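Search this site Go

# Katiyar shape sorter set

Notes on the sorting block and its loose pieces. Kept by Nisha Rajput, last tidied in May.

## What's in it

Big red block, flat top, slots cut in a cross-like pattern. Pieces come in several colours. Purple pegs are square and stand upright on the block, towards the back edge. Slots are just darker red shadow from most angles so check the layout before you plan a fit.

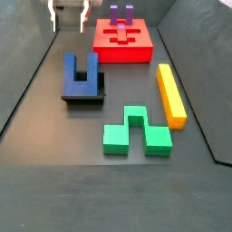
## Loose pieces

Blue block, long yellow bar, a green one. Go on the grey tabletop near the red block, any order. Yellow bar is the akward one, ends up slantwise near the side panel. Leave it, dont straighten between rounds. 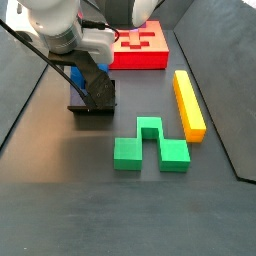 Red block with blue in front, yellow bar off to the right.

## To do

- 14 rounds written up, 2 still to check
- spare pieces back in the Pidova box

Contact: Nisha Rajput, Bemex | © Bemex | Back to top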